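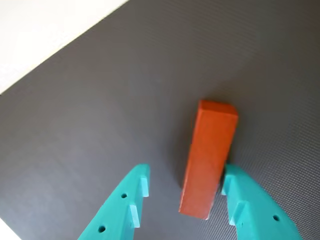

Rubber underlay for a sewing table – worth it?

quiltymarge
Hello all! I finally moved my old machine into the spare room in January, and I love having the space (and the window!), but goodness, the noise. My downstairs neighbor has been very sweet about it, though I can tell she hears every seam. Has anyone tried a thick mat under the machine, or under the table legs? I do up to 3 hours most evenings.

Korletey
Welcome to the club, Marge! I put a mat under each leg and it made a world of difference. Cut them a bit bigger than the foot so the table doesn't creep.

tallspools
I'd have to disagree, with love. Legs did very little for me. Under the machine itself is where the hum starts, and mine was $40 well spent.

Korletey
Could be your floor, though? Mine are old boards and they carry everything – my husband's footsteps included.

tallspools
Fair point, I'm on concrete. Still think she should start with the machine, it's the cheaper try.

quiltymarge
You are both so kind. I've ordered one for the machine, and if my neighbor still hears me I'll do the legs too. She's getting a table runner either way!

Korletey
Make it a long one, hers is a big table if it's anything like mine :)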